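Quick one tonight, I have maybe 20 minutes before the bus. The arm build at the shared workshop moved again, so notes before I forget.

Dec 10, 2025

First, the fingers are on. Finally. I've been calling the whole thing Nanden since May and it has spent most of that time as a bag of parts under my bench. The cable that came with the Zerkalari motor was too short to reach the board, so I ordered another, and that one had the wrong plug. Ended up soldering my own. Ugly but it holds.

What I wanted this week was a small, dumb job. Reach for a thing, close, lift, put back. No speed. Zbigniew Wilczyńska lent me his bench supply, which fixed the resets I was getting every time both motors pulled at once (voltage sag, should have checked that first, I know, I know).

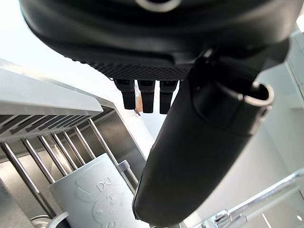
The hard part of picking is still the approach angle. If the arm comes in straight it's fine, if it comes in with a bit of yaw the finger lands on whatever is next door. A dish rack is a mean place to learn that, all those metal rods with a gray cup standing in between them, and the planner has no clue that a rod is a rod. I had the clearance set to 4 mm. Way too brave. Bumped it up and also slowed the last bit of travel, so now it creeps in like it's scared of the dishes. Fine by me.

Other stuff, no order:

- wrist offset was wrong in the config. Sign error. Two evenings gone
- the log file grows forever, need to rotate it
- 177 lines of old test code deleted, felt great
- Dronuta firmware still drops the first command after power up. Sending it twice for now, dont judge

Camera placement I'm happy with, mostly. Having it ride on the wrist means I never have to redo the room calibration when someone shoves the table, but the housing eats the top of the view and I lose a lot of pixels to my own hardware.
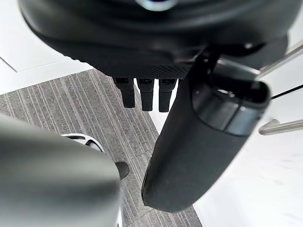
I might crop that part out before the detector sees it, or mask it. Mask is probably better, cropping messes with the center point and then I'm back in the config file hunting for signs again. Also the near finger goes totally blurry when it's that close to the lens, so tracking the fingertip by sight is out. I'll use the motor position and trust it. Kind of trust it.

Zbigniew thinks I should give up on vision for the last inch and just go by motor current – close until it pushes back, stop. He's probaly right. The Kaczmarczyk driver reports current already, I just never read that register.

Parts I still need: 2 bearings, the good kind this time, and a longer strap for the cable. The zip ties are starting to chew through the sleeve.

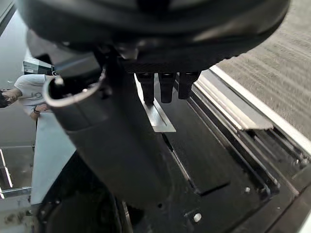

## Next time

Current sensing. Then the mask. Then try the approach again with the new clearance and see how it does over a full run instead of me babysitting with a hand on the power switch.

If anyone has a clean way to get rid of the first command bug on the Dronuta board, please email me. Sending it twice works but it bugs me every time I see it in the code.

Ok, bus.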